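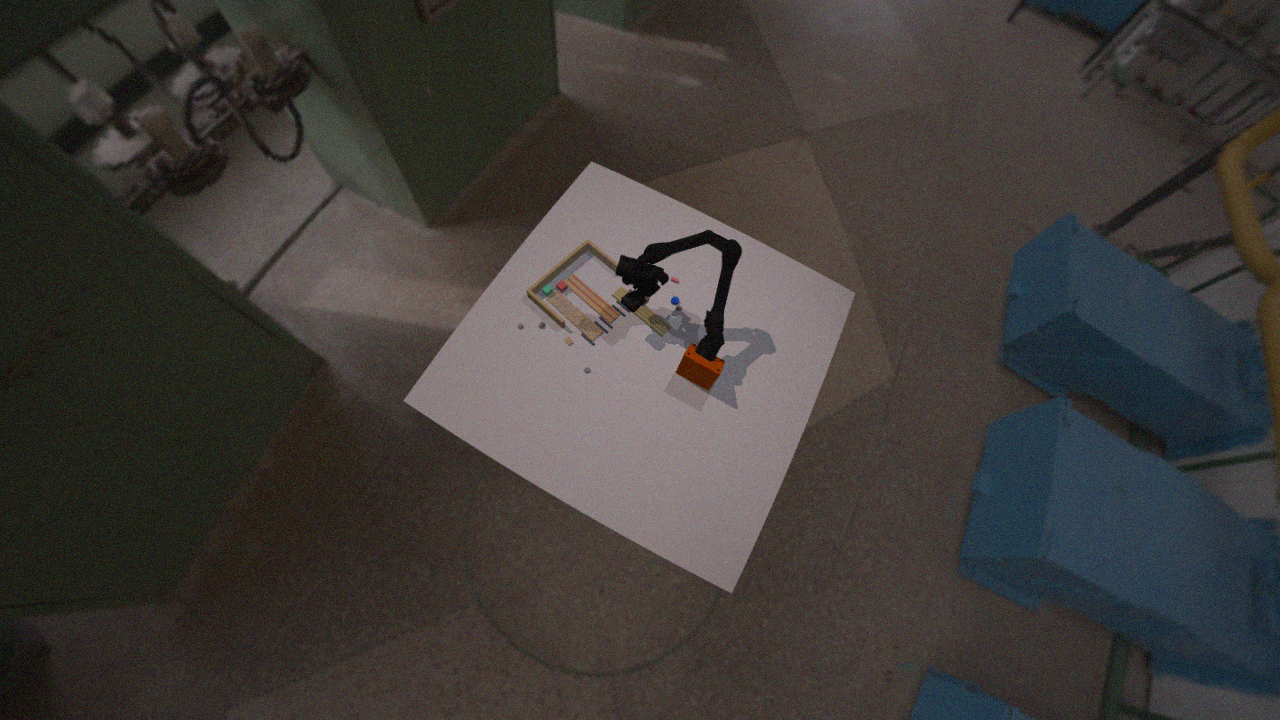
Wood Movement and Panel Glue-ups — handout 3

Home Syllabus Handouts Tool list Contact

Bring this to the bench session. Reading is Obradović ch. 2, the part on seasoning (skip the kiln tables).

Why boards move

Wood takes up and gives off water with the air around it. Swells across the grain, hardly at all along it. So a wide panel gets wider in summer and narrower in winter but stays the same length. Everything else on this sheet comes from that.

Flatsawn moves more than quartersawn, close to double in most species. Look at the end grain before you buy. Rings flat to the face = flatsawn. Rings standing up = quartersawn.

Worked one on the board last time: panel 280 mm wide, flatsawn, shrinks 1 percent over the heating season. That's 2.8 mm. Sounds like nothing. Now glue it solid into a frame and see what cracks first. (The panel, usually down the middle.)

Ways to let it move

— frame and panel: panel floats in a groove, no glue in the groove. One dab at center of top and bottom rails if it rattles
— slats: gap between each one, so every slat moves on its own and the case dosen't care
— solid bottom in a drawer: grain runs side to side, slot the screw at the back
— breadboard ends: glue the middle only, elongate the outer holes

Plywood hardly moves. Fine to glue in all round. Cheap trays and drawers do this and last for years.

Glue-up order

1. Dry fit the whole thing. Clamps set to width.
2. Square it — measure both diagonals, should match.
3. Glue on, spread thin, clamp. Snug is enough, too tight and you starve the joint.
4. Check the diagonals agian.
5. Leave it 90 minutes in clamps, overnight before planing.

Squeeze-out: wait till it's rubbery, then lift with a chisel. Don't wipe with a wet rag, it goes in the pores and shows up under finish.

For next time

Measure one solid wood tabletop or door at home across the grain, write down the width. Measure again in October. Mine at Dromside was out by 3 mm and the drawers stuck.

Questions to Fiifi Akpalu, bench room, before class.

© Clurnen Woodwork School | Contact | Back to top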